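Rellero: montagem de pratos de fruta no refeitório da Medve
Ficha do conjunto de dados e notas para quem o vai usar

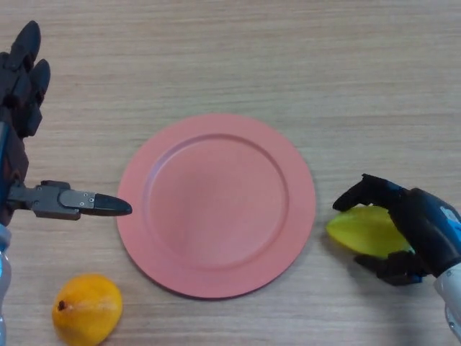
O que está aqui dentro

Gravações de um robô de duas mãos a preparar pratos de fruta no refeitório da sede da Medve, em Stulbridge. São 3 000 episódios. Cada um começa com um prato e fruta em cima da mesa e acaba quando o operador carrega no pedal, satisfeito ou farto. A distinção entre os dois casos está no campo "fim", preenchido à mão e com a sinceridade possível a meio da tarde.

Cada episódio traz o vídeo da cabeça, as posições das juntas dos dois braços e das mãos, a instrução em texto e uma nota livre do operador. As notas livres são a parte mais lida do conjunto. Pedimos que não as usem para treinar modelos de linguagem, por caridade para com o modelo.

Porquê fruta

O pedido original da Medve falava em "automatizar a linha de sobremesas". A linha de sobremesas era uma bancada, uma faca e duas pessoas que sabiam fazer aquilo enquanto discutiam futebol. Começámos pela fruta inteira porque a mousse escorre e porque a faca ficou fora do contrato, a pedido de toda a gente.

A carambola entrou na ementa por decisão da direção, que a achou bonita. É um fruto com arestas, brilhante e escorregadio, e nenhum dos nossos planos de preensão tinha sido pensado para ele. Há 600 episódios só de carambola. Quem quiser resultados animadores deve começar por outra pasta.

O que mudou para quem trabalha na copa

A folha de apresentação do projeto dizia que o robô ia "libertar a equipa para tarefas de maior valor". Registamos, para memória futura, as tarefas de maior valor identificadas até à data:

- pôr a fruta em frente do robô;
- apanhar a fruta do chão;
- limpar a fruta que esteve no chão e decidir se ainda é fruta;
- explicar aos comensais que a fila é a outra.

Dito isto, houve ganhos que não estavam na folha. A equipa da copa deixou de entrar às seis e passou a entrar às sete, porque a preparação dos pratos foi repartida pela manhã. Duas funcionárias aprenderam a teleoperar e fazem-no melhor do que nós, o que gerou um silêncio breve na reunião de julho e depois um acerto no ordenado delas, que era o mínimo. Ninguém foi dispensado. O contrato com a Medve tem uma cláusula sobre isso, e foi a copa que a escreveu.

Também houve perdas. O trabalho ficou mais solitário: quem opera usa auscultadores e não ouve a conversa da bancada. Passámos a limitar as sessões a 50 minutos, com troca de posto, e o campo "turno" permite ver onde cada sessão começa.

Organização das pastas

episodios/ contém os vídeos e os estados, um diretório por episódio.
instrucoes/ contém o texto dado ao operador, em português e em inglês. O inglês é nosso e nota-se.
notas/ contém as observações livres, sem nomes.
falhas/ contém 800 episódios em que a fruta não chegou ao prato. Não os apaguem antes de treinar. São os mais instrutivos e custaram tanto a gravar como os outros.

Os episódios de falhas/ são ligações para episodios/ e não cópias. Quem os somar obtém um número muito simpático e errado.

Limitações conhecidas

A câmara vê pouco para lá da mesa. Uma fruta que rola para fora da imagem deixa de existir para o modelo, embora continue a existir para quem passa no corredor.

As mãos tapam muitas vezes aquilo que agarram, o que é próprio das mãos. O estado das juntas ajuda, mas não diz se a fruta está bem presa.

A sincronização entre vídeo e estados foi refeita com o Zekier, a nossa ferramenta de alinhamento. As primeiras sessões, anteriores a essa correção, têm um desvio pequeno e variável. Estão marcadas com "antigo" e servem para testar a paciência de quem as carregar.

Não usem estes dados para estimar a produtividade de pessoas. O tempo por episódio mede a teleoperação, as luvas, a hora do dia e a carambola. Já recebemos um pedido nesse sentido e a resposta foi curta.

Consentimento e privacidade

Todos os operadores assinaram autorização e podem retirar as suas sessões a qualquer momento, sem justificação. O áudio não foi gravado, decisão que a equipa da copa aprovou por unanimidade e com algum alívio.

Versão

Última revisão: 2021-08-18. Correções e queixas vão para a lista do projeto Rellero. As queixas sobre a sobremesa continuam a ir para o refeitório.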